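Notebook, 19th January
Sarninbridge workshop, upstairs bench

Quick entry before I forget what we talked about. Salma and I went through the comment cards from the Kassa gym trial this morning (a shoebox of them, some in pencil so faint I had to hold them up to the window). We asked women who train there what would make them feel easier on the weights floor, and I'd gone in thinking it would all be about lighting. Nope! Most of it is about being talked to mid-set, and about who they're supposed to tell when it happens.
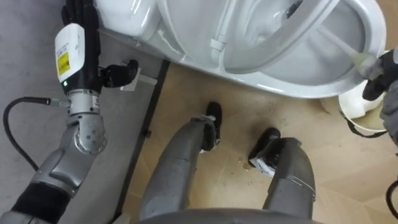 The front desk is the official answer, but the desk is right by the door and everybody can hear you. One woman wrote that she'd sooner change gyms than say it out loud there. Salma wants to try a text number that goes straight to the duty manager. I like it, though Hagos points out the duty manager is often teaching spin and won't look at a phone for 50 minutes.

Card 11 is worth keeping. She asks for a women's hour but says please don't put it at 6 in the morning like the last place did. Fair enough – I wouldn't go either. 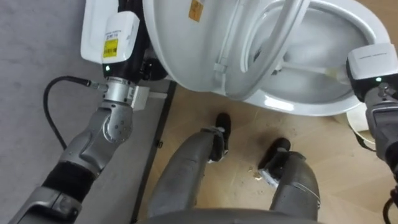 Tried the Treren floor plan again with the squat racks turned to face the wall. Letay hates it, says she wants to see who's coming up behind her, and once she'd said it I couldn't unsee the problem. Mirrors help a bit. Turned them back to side-on and left the masking tape down so Santosh can have a look. Please don't peel it up!

Still no word from Vererier about the staff training pack. Must chase.

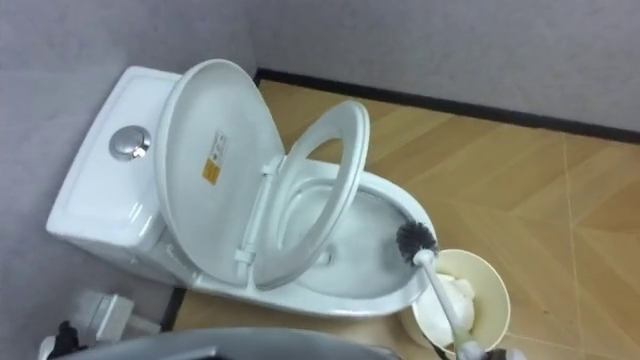 Notebook 6, p. 732

Carrying on after lunch. Santosh thinks trainers should wear a different color when they're off the clock, so a guy offering tips can't pass himself off as staff. Cheap, easy, and we could have it going by June. I've asked him to write up how it would work for the freelancers, who are the messy part.

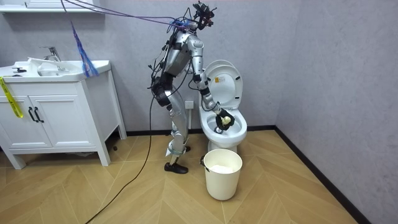
Entry by Jocelyn Ambrosio

To do: type up the cards, ask Hagos for the spin timetable, find out what a text line costs per month. Salma has the shoebox.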